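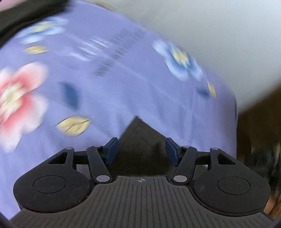
Figura 1 - Tecido lilás com estampa floral; ao centro, em baixo, uma ponta de tecido cinzento-escuro de trama diagonal.

2.3 Materiais têxteis

O presente capítulo descreve os materiais e o procedimento de dobragem usados no trabalho da unidade curricular de Tecnologia Têxtil Doméstica. O objetivo foi definir uma sequência de dobragem para calças de malha com punho elástico, executável sobre uma cama e sem mesa de apoio. A revisão do texto esteve a cargo de Garnet Chan.

Escolheu-se como superfície de trabalho uma cama com lençol estampado. A estampa tem flores cor-de-rosa e azuis, estas últimas com o centro amarelado, e folhas em tons de amarelo e azul-marinho sobre fundo lilás. O contraste com peças escuras é elevado e o contorno da peça distingue-se bem do fundo. Em contrapartida, o lençol cede sob a peça e acompanha parte do movimento quando o tecido é puxado - um efeito que não ocorre numa mesa rígida.

A massa de referência adotada para as calças foi de 500 g, valor usado apenas para o cálculo da pressão sobre as camadas inferiores da pilha. O comprimento de gaveta considerado foi de 60 cm.

2.4 Procedimento

A sequência, designada no relatório por Bindero, compreende quatro operações:

1. Estender as calças na horizontal, com a cintura à direita e os punhos à esquerda. Alisar do centro para as extremidades.
2. Sobrepor uma perna à outra, alinhando as costuras laterais. O punho elástico não deve ser esticado, pois a recuperação desloca a bainha.
3. Dobrar a peça ao meio no sentido do comprimento, levando os punhos até à cintura.
4. Dobrar novamente ao meio e pressionar com a palma da mão.

A variante Wilton substitui a operação 4 por um enrolamento a partir da dobra. Foi ensaiada em separado e os resultados constam do anexo B.

A dificuldade principal regista-se entre as operações 1 e 2. Enquanto as pernas não estão alinhadas, a peça apresenta camadas duplas apenas em parte da superfície e formam-se vincos na zona da coxa. Na Figura 2, uma das pernas está estendida na horizontal, com o punho à esquerda, e a outra está dobrada sobre si mesma, com a extremidade amontoada em cima. À direita, o tecido dobrado forma um canto aproximadamente reto.

Figura 2 - Calças escuras parcialmente dobradas sobre o lençol.
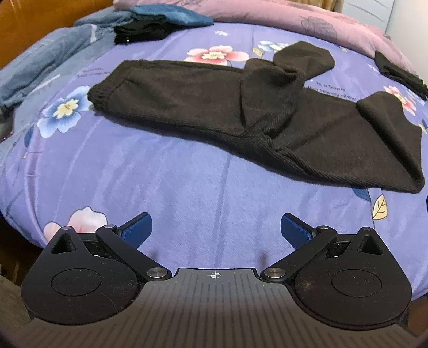 2.5 Critérios de avaliação

Uma dobragem foi considerada aceitável quando cumpria as condições seguintes:

a) bordos paralelos, com desvio máximo de 2 cm entre camadas;
b) ausência de vincos transversais na camada exterior;
c) punhos contidos no interior do volume dobrado.

O critério c) foi acrescentado em dezembro, depois da primeira versão do protocolo. A versão anterior admitia punhos à vista, o que dificultava o empilhamento. O bordo curvo na zona da coxa não foi penalizado antes da operação 3.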